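[smallcells] Re: Finger height drifting on a soft tabletop
From: Yu-ting Mak
Date: 02/02/2021
To: smallcells list

Hello Modupe, hello all,

I meant to answer this properly the day it came in and then got swallowed by a gearbox, so apologies. We've had this exact fault, on a cell that's very nearly the same as yours, and it took us far too long to find it. Your message first, trimmed a bit, then my ramblings underneath.

Modupe Okeke wrote:

> We have the two-arm bread table back in use after the move to the
> Ulstead building and it has started to misbehave. Program is the
> simple one: pick up roll, put in basket, next roll. First thing in the
> morning it is lovely. By lunch the fingers are coming down too low
> and pressing on the rolls, or else too far to one side and closing
> on the pointy end. If I re-teach the pick it behaves again until the
> next day.
>
> I have checked the base bolts on both arms and they are tight. I have
> swapped the finger pads. Jui-lin thinks it is the arm warming up. I
> think it is the table. We have a bag of doughnuts riding on this.
>
> Also, a smaller thing, the gripper dropped off the bus twice last week
> and came back by itself. Related? Or just my luck?
>
> Modupe

Right. I'm sorry to tell Jui-lin that I think you get the doughnuts, Modupe. Mostly, anyway. There is a bit of warm-up drift in any arm and I wouldn't swear ours has none, but when we put a dial gauge on the flange and ran it from cold for a morning, what we saw was far too small to squash a croissant. What moved was the cloth.

Ours is a grey cover that goes over the whole top and folds down over the front. We like it, it cuts the glare and the rolls don't skate about when the fingers touch them. The trouble is that it was only tucked in, and every time anyone leant on the front to change the rolls over they dragged it towards them a tiny bit. So you get a soft wrinkle, it creeps back towards the middle of the table, and at some point in the day it's sitting right under the pick. The roll rides up on it, the fingers come down to the height you taught at eight in the morning, and there's your squashing. And if your basket is standing on the same cloth, the basket goes for a walk as well!

So this is what we do now. None of it is clever.

The cloth. Take everything off, pull it flat from the back and fix it at the back first. Hook and loop strip along the rear edge, and then another strip on the underside of the front edge, well out of sight. Don't stretch it like a drum, though. Chun-hung did that on our first go and it pulled a ridge straight across from corner to corner, worse than before. Just flat. Smooth it out with your hands, walk away, have a cup of tea, smooth it again. You'll still get a gentle crease or two and those are fine so long as they're not under the roll.

The height. Teach it on the cloth with the cloth fixed, never on the bare table with a guess added on. I know that sounds obvious, but the chap who set up the cell before us had taught everything bare and then put in an offset for the fabric, and the offset was from a different fabric. We go down by hand in small steps with a strip of paper under the fingertip and stop when the paper drags. Then back off 2 mm and save that as the table height. Everything else in the program is worked out from that one number, so when something shifts you only have one thing to put right. If you're still teaching each pick separately, please do change that, it'll save you hours.

The grip. Is your gripper dead square to the table? Ours was leaning a little and we couldn't see it at all until we put a small engineer's square against a finger. With a round roll you'd never know. With a croissant lying down you've got a fat middle and two thin ends, and if you're leaning, one finger touches down well before the other and the thing rolls away from you. We loosened the flange screws, turned it a hair, and tightened them up again in a cross pattern, a bit at a time. Aim for the middle of the croissant, across the ridges, and go down until the fingers are alongside it properly. If the tips are only touching the top when they close, you've either got the wrong height or the wrong place.

The finger force. We had ours far too high, left over from a job with plastic tubs. Turn it right down until it drops things, then come up until it doesn't. Ours ended up at 30 per cent, but please don't copy that, your pads will be different. Speed matters as well, for the last stretch down. Rin Mizuno at Besnard put me on to that one. She brings hers down at a normal speed to just above the roll and then crawls, and I was a bit sniffy about it because of the cycle time, and then I tried it and the crawl cost us next to nothing.

The daily check. A card by the switch, and whoever starts the cell does it. Hand flat over the cloth under the pick, paper under the fingertip, basket in its corner, look at the cable. Takes less time than logging in. Rin's lot at Besnard do theirs with a printed sheet and initials, but we've never managed to keep a pen in the same room as the cell.

Speaking of the basket. We used to mark its place with tape on the cloth, but of course the tape moves with the cloth, so it was a perfectly accurate mark in the wrong place. Now we've got a bit of card cut to shape that butts up against the front and side of the table itself. You set the basket against the card and take the card away. Ours is a woven oval one and I'd say be careful with those, as the rim isn't really level and the place program needs a bit of clearance on the near side. We come in high, go right over the rim, then down. Don't let it cut the corner. We lost a roll that way most afternoons.

Now your bus dropout. I don't think it's the same fault, but I'd look at it today if I were you. Where does your gripper cable go? If it's like ours it comes out at the side of the flange, makes a loop and goes down by the gripper body, and that loop is where all the bending happens. Too short and it tugs at the plug when the wrist turns. Too long and it catches on things (on the basket rim in our case, which is a silly way to lose a morning). We had the "drops out and comes back by itself" thing for a good while and it was always at the same wrist angle, which should have told us. Try this: arm stopped, gripper powered, somebody watching the status page, and you waggle the cable gently right by the plug. If it blinks, there's your answer. Chun-hung Wu swapped ours for a softer one from Markeo in June and re-made the loop a bit bigger, and it's been quiet ever since. Don't put a cable tie hard up against the connector, please. Leave it some slack before the first tie.

While you're at it, look at the other end too. All our spare lead is heaped up at the back right behind the second arm with the power strip, and it's a mess, I admit it, but it's a mess that doesn't move, so I've learned to live with it. What I would check is that nothing in the heap can slide forward on to the cloth.

Which brings me to the second arm. Do you park yours? When we're only using the one for rolls we fold the other up and leave it at the back, and we set a keep-out zone so the working arm can't swing its elbow into it. After your move I'd re-measure that. If either base went back on even slightly turned, the zone in the software isn't where the arm is any more. We do it with a tape measure from base to base. Ours should read 700 mm and it's written on the same card, so there's no arguing.

Last one, light. You didn't mention a camera for finding the rolls, so skip this if you haven't got one. Ours did its finding quite badly on bright days, and it was the narrow gap of daylight at the back next to the folding screen. It put a brighter patch down one side of the cloth, and the pale round rolls went missing against it while the brown ones were fine. We shuffled the screen along as far as it would go and turned the exposure down. There's still a strip of light there but it's been good enough. If I had my way I'd put a proper blind up.

Two from our side, so you can compare your finger angle and the loop of the cable with ours:
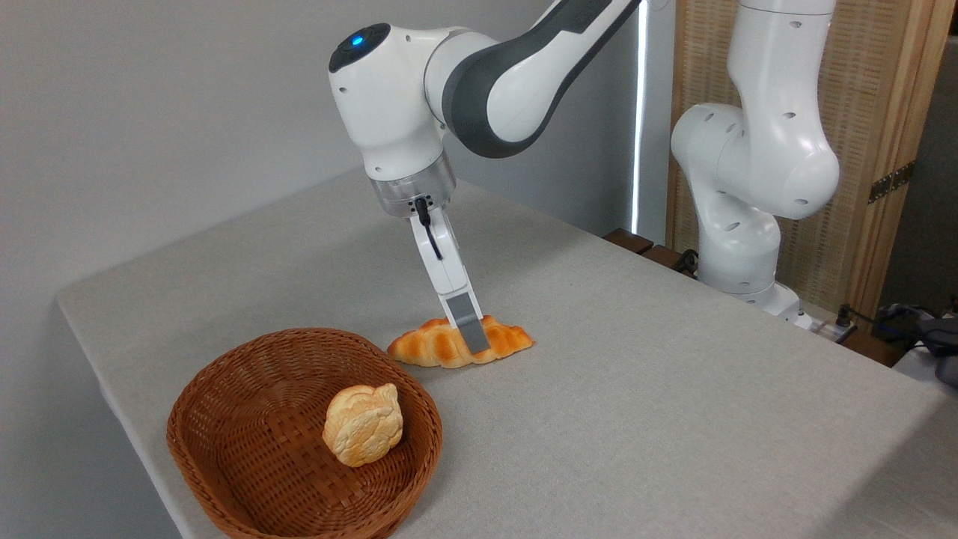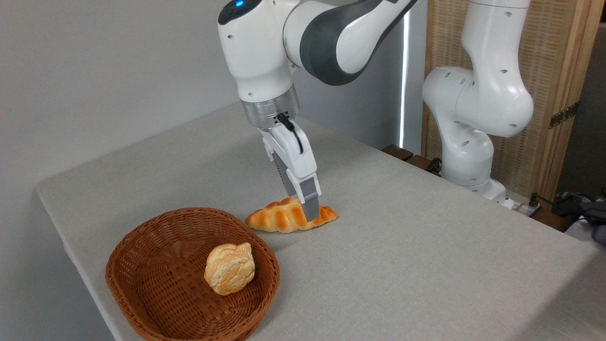 Both with the fingertips down on the croissant and the round roll in the basket. Parked arm behind, on the right.

If you've got anything similar, do send it over, ideally from low down at the front so I can see whether the gripper's leaning. And tell me which way your cloth runs, as I've a feeling the weave makes a difference to how it creeps. Chun-hung says I'm imagining it.

Oh, and the pads. You said you'd swapped them and I forgot to answer. Were the new ones the same thickness? We had a set from Tramutine that were a shade longer than the old ones and I put them on without thinking, and then spent 7 days blaming the cloth all over again. Redo the paper test after any change of pads, even if they came out of the same box.

Say hello to Jui-lin, and I'd like mine with jam.

Yu-ting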